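Refinishing my grandmother's table – oil or poly?

plostia_pines
Hi all! I finally got my grandmother's kitchen table home from Plostia in July and I've been sanding it in the evenings ever since (130 grit so far, and my arms know it). My husband wants polyurethane because of the kids. I was leaning toward oil, the way she always did it. What would you do?

byun218
Poly, no question. We have three boys and I wiped grape juice off ours this morning without a second thought. Go up to 150 before you put anything on, though.

oldglue
I'll have to disagree with byun218, friendly as ever. Poly looks lovely until the first deep scratch, and then you're stripping the whole top again. With oil you rub a little more in and go have your coffee – I've used Fudia for years and let it sit 30 minutes before wiping.

byun218
Who has time to oil a table every few months?

oldglue
It's one evening, and I rather like it!

panov_lane
Oil gets my vote too, but please don't expect an even color, because old wood takes it however it pleases and you'll only make yourself miserable chasing it. I gave up chasing it years ago and I'm much happier. The reddish-brown wood behind the dark plastic bracket in my photo is a fair sample of what I mean, with the darker, mottled patches toward the left and the faint grain still showing through. I've grown very fond of that look, and I think your grandmother would have been too.
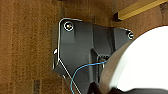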